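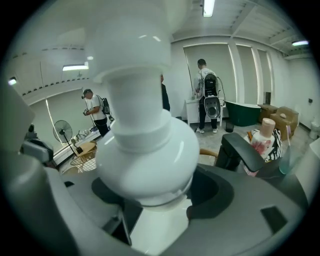 Should I mask the white mount and the other people before training on hand-held gripper recordings?

slow_calibration
posted 2 November 2018

Hello everyone. I have a question about preparing data, and I hope this is the correct section.

For my thesis I am using recordings made with a hand-held gripper. A person carries the gripper and does the task with it, and later a robot arm must do the same task from the camera images only. The project is called Zanano and the robot is in another building, so the collection and the testing happen in different rooms. I have 44 recordings of the task "pick up a bottle and put it down on a marked place". From these I trained a small network which gets one image and predicts the next movement of the gripper.

The result on my validation data is very good. The result on the robot is not good at all. In 10 trials it completed the task 2 times. In the other trials it moved to a wrong side, or it stopped before the bottle and closed the fingers on air.

I have two suspicions.

The first is the white mount on the gripper body. It stands in the middle of every image and it is shiny, so the ceiling lights make bright reflections on it. When the gripper turns, the reflections move. I am afraid that the network reads the direction of the gripper from these reflections, and of course the lights above the robot are in other positions.

The second is people. Several of us collect in the same room at the same time, and the others walk behind my workspace with their backpacks and cables. One of them has a gripper hanging on his back, very similar to the one in my hand. Can this disturb the learning?

My plan is to paint a black area over the mount in all images, and to remove every image where a person is visible. But the second step would take away more than half of my data, and I do not want to do it without a reason. Has somebody measured such a thing?

Also, my validation set was made by taking random images from all recordings. I write it here in case it is important.

Answers

pale_encoder

I will begin with your last sentence, which I think is the most important one. If you take random images from all recordings, then for almost every validation image there is a training image from a fraction of a second earlier. They are nearly the same image. So your validation number only says that the network can remember, and you cannot use it to decide about the mount or about the people.

Please divide by recording first. Keep complete recordings away from training, and if it is possible keep a complete session away, with the blinds in another position and different objects near the gripper. Then train again without any masking and write down the new error. I expect it will be much worse than the one you have now, but at least you can compare things against it.

About the mount, it is possible to test your idea before you change the training. I did the following in our Randura project, where we also had a glossy part in front of the camera:

Take 1000 images from recordings that the network did not see.
Run the network on them and save the predictions.
Replace the area of the mount in each image with the same area from a different image, chosen by chance. Keep all the rest.
Run again and compare.

If the network does not use the mount, the predictions should change very little. In our case they changed a lot, mostly in the rotation. After we masked this area in training and also on the robot, the rotation error on the new sessions became smaller. I have to say that the position error stayed the same, so the mask was a help but it did not repair everything.

Two details. The mask must be the same shape in training and on the robot, otherwise you only exchange one difference for another. And do not cover the finger on the right side. The network needs to see where the finger is in relation to the bottle, and a generous mask will easily take a part of it. I would draw the shape by hand on one image and then look at images from other recordings, in case the mount was put back with a small difference.

For the people I have no measurement, only an opinion. I would leave them in. They are far away and they change from recording to recording, so it is difficult for the network to use them for something. The reflections are different, they always go together with your own movement.

teal_bracket

Just use matte tape on the mount. We did it at Salinas and had no more problem with reflections.

quiet_odometer

I agree with the first reply about dividing the data. I want to add something about the people, as I had the opposite experience.

In our recordings the other collector was always standing to the left when the object was also on the left, only because the room was narrow and he was waiting for his turn there. The network learned a part of this. We found it when we tested in the empty room and the gripper went too far to the right. So before you decide, make a simple table: for each recording, on which side the people are, and on which side the target is. If there is no connection, keep all the images. If there is a connection, it is better to record again with the people in other places than to remove images. When you remove single images from the middle of a recording, you also make holes in the movement, and the "next movement" you are predicting is not correct any more at these points.

About the second gripper on somebody's back, I would not worry if it is small in the image. It would be more serious on the table beside your bottle.

Tape is a good idea for new recordings, but it does not help with the 44 that are already made. It will also make the old and the new recordings look different, so please note which ones have the tape. If you cut images with the Zovov script, check that it crops after the mask and not before – in the version I used, the order was wrong and my mask was moved a little downward.

slow_calibration

Thank you for the careful replies. I divided by recording and trained again. The validation error is now much higher, and it agrees better with what I saw on the robot. I also made the exchange test for the mount. The predictions of rotation change clearly, the others less.

I will train with the mask next, and I keep the people for the moment. I started the table of sides, but in some recordings there are persons on both sides and I am not sure how to write this. For now I put them in a separate column.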